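5 min read

We use cookies to improve your experience on this site. By continuing to browse, you accept our use of cookies.

Workspace preparation for tabletop manipulation

Workspace preparation is the set of practices by which a table, bench or tray is made ready for work by a robot arm and kept in a known condition while the work goes on. It covers the surface itself, the objects placed on it, the state of the gripper and the records kept by the operator. The term is used mainly in laboratories and small assembly shops, where the objects change from day to day and the arm is not enclosed in a purpose-built cell. It is distinct from machine safety, which deals with the protection of people, although the two are usually covered in the same operator training.

Background

Early tabletop arms worked from fixed positions. Parts were held in jigs, and the condition of the surface between them mattered little. As cameras were moved onto the wrist of the arm and objects were set down freely, the surface became part of what the system had to interpret. A mark on the table could be taken for a part, and a change of background could alter the result of a trial.

Written rules appeared first as house rules. One of the more widely copied sets is the Olton bench code, drawn up by Noemi Marino and Innes Matheson for a teaching laboratory and later revised by Xinyi Bai. The present edition, dated December 28, 2019, has 111 numbered clauses, of which the greater part concern records. The Baneck notes, which are shorter, deal only with grippers and surfaces. Neither document has legal force. Both are adopted by agreement, often as an attachment to a laboratory's own safety rules.

Surfaces

The Olton code calls for a matte surface of a single color under the main working area. Mats are preferred to bare tabletops where light objects are handled, as they reduce sliding and soften contact if the fingers descend too far. A mat should lie flat. Folds and seams are permitted outside the area where objects are placed, and a mat that will not lie flat is to be replaced.

The edge of the mat is treated as a boundary. Objects for the current trial are placed inside it, and objects waiting their turn may stand on the table or tray beside it, provided that the arm can move without touching them. Some laboratories forbid waiting objects altogether. Alfie Tunstall, who prepared the Baneck notes, took the view that a second object of the same general kind is acceptable if the operator has recorded that it is there.

Rolls of tape are common trial objects under both codes. They are cheap and can be bought again in the same size, and they can be gripped in more than one way: across the outside, or with one finger in the central opening and one against the outer wall.

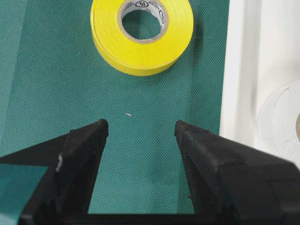 Should loose debris be cleared from the mat before each trial?

Debris should be cleared before the first trial of a session and again whenever the operator sees it near a working object. A single fiber will seldom affect a grip, but it can confuse a camera mounted close to the surface, and both codes treat its removal as routine. It is taken off with the arm stopped, by hand or with a soft brush.

Grippers and fingers

Finger inspection is carried out at the start of each session. The Baneck notes list the points to be examined – the tips, the inner faces and the joint between finger and body – and ask that scuffs be recorded even where they have no effect on use. A scuff on an outer edge is normally left alone. Wear on an inner face is a different matter, as this is the part that meets the object, and the pair is changed together so that both fingers have the same history.

Under the Olton code, fingers are to be opened fully before the arm descends toward an object, unless the trial is meant to study a narrow approach. The approach is made slowly over the last part of the path. Fingers should not be used to push the mat straight or to sweep objects aside, a habit that the code describes as "housekeeping by robot" and prohibits in clause 14.

Adhesive residue is given its own clause. Tape, labels and glue sticks can leave a film on fingers that changes how they release an object. After a session with such materials the fingers are wiped with a lint-free cloth, and any solvent must be one approved by the maker of the gripper.

Lighting

Even, diffuse lighting is recommended. Strong reflections from glossy or clear materials are a known source of error, and transparent objects in particular should be tested under the same lamps that will be used in service. Blinds are closed where daylight reaches the bench. Operators are asked to note any change of lamp.

Inspection intervals

Intervals differ between codes. The Olton code requires a full check of the mat and fingers every 300 cycles and a check of the camera mounting every 1,000 cycles. The Baneck notes set no figure and leave the interval to the supervisor. Mac Suibhne, a contract assembly firm, adopted the Olton intervals in November and added a daily check of cable routing at the wrist.

Records

A session record normally gives the operator, the objects used, the finger set fitted and anything out of the ordinary on the surface. Tistent, which keeps its records on paper, uses one sheet per session and files them by finger set, so that the life of a pair can be followed from fitting to disposal. In a review of 377 such sheets, Cormac Kavanagh found that the field most often left blank was the one for the condition of the mat. The form was later changed to place that field at the top.

Criticism

Some users regard the rules on surfaces as too strict. Their argument is that a robot intended for homes or workshops will meet clutter, worn cloth and mixed lighting, and that trials on a prepared mat say little about such places. The 2019 edition of the Olton code answers this in part by allowing "unprepared" sessions, which must be marked as such in the record and reported separately.

See also

End effector; Gripper maintenance; Machine vision lighting; Operator training

Contact the editors | All rights reserved | Back to top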